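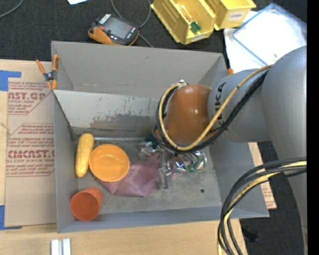

The Bin Comes First

I've spent more than 1000 hours reading rules for robot labs, and the ones I love best are about cardboard. No kidding! When Cumik sent me its new good-practice guide for picking tests, I flipped past the safety chapter (sorry, Bradska, I went back and read it later) and landed on a page about bins.

The guide asks for three things. Write down what goes in before the arm moves. Fix the walls so they can't shift — clamps are fine. And keep the same objects for the whole run, even when you're sick of that corn cob.

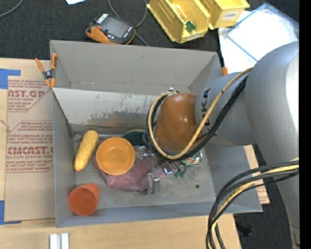 Toy corn, a bowl, a cup, a cloth and a soda can share the bin with the KUKA's gripper.

I like that last rule a lot. Baert used to let teams swap items whenever they felt like it, and you'd get a log of 3000 picks that you couldn't compare with anything. Plilmont went the other way and wanted a fresh form for every single try, which got old by lunchtime. Cumik's version sits between the two, with one sheet per run, taped up where the whole crew can read it. I'd sign that.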